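Suporte da comunidade > Sensores e estações > Resolvidos

Estação Plestine perde o sensor exterior e depois não volta a encontrá-lo

Sexta-feira, 21 de agosto de 2020

Pronto, já resolvi, mas deixo o registo todo porque passei a semana a ler tópicos que acabam em "esquece, já funciona" e fiquei com vontade de morder alguém!

O sintoma: o ecrã mostra a temperatura de fora, tudo bonito, e de repente aparecem os tracinhos. A consola fica a procurar e desiste com o erro 304. O manual diz "contactar o revendedor", e mais nada.

O que tentei, por ordem:

Pilhas novas no sensor. Aguentou uma noite.

Aproximar o sensor da consola (estava na varanda, com duas paredes pelo meio). Igual.

Mudar o canal de 1 para 2. Piorou — deixou de emparelhar de vez e tive de repor tudo de fábrica, lá se foram os máximos e mínimos do mês.

Desligar o intercomunicador Carré da entrada, que em tempos me estragava o comando da garagem. Nada.

Escrevi então para a Perka, a loja onde comprei, e respondeu-me o Darragh Keogh, muito simpático, a pedir a versão do firmware. A minha era a 173. Mandou-me a 400, instalei pelo cabo (atenção, o cabo que vem na caixa só carrega, precisam de um de dados) e o erro desapareceu. Levo mais de 2 dias seguidos sem um único tracinho.

Falta uma coisa: depois de actualizar é preciso tirar as pilhas do sensor e voltar a pô-las com a consola já em modo de procura. Ao contrário não emparelha.

Comentários (3)

trovoada_seca: Obrigado! Tenho a Trernside, que por dentro parece a mesma máquina, e dá exactamente esse erro. Vou pedir o ficheiro.

lena.m: E a temperatura interior, bate certo? A minha marca sempre a mais à tarde.

autor do tópico:

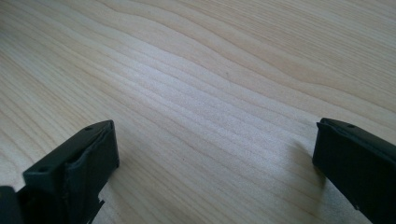

Lena, a interior também me andava a enganar, e nisso o firmware não mexe. Comparei com um termómetro normal no corredor e de manhã estavam iguais, à tarde é que não. Depois reparei no tampo de madeira clara onde costumo ter a consola: a luz faz ali uma faixa na diagonal, mesmo a meio, tão forte que o veio ondulado da madeira quase fica branco. Passei a consola para a estante e vou ver se acerta — experimenta mudar a tua de sítio antes de mexeres na calibração, que depois é uma carga de trabalhos para repor.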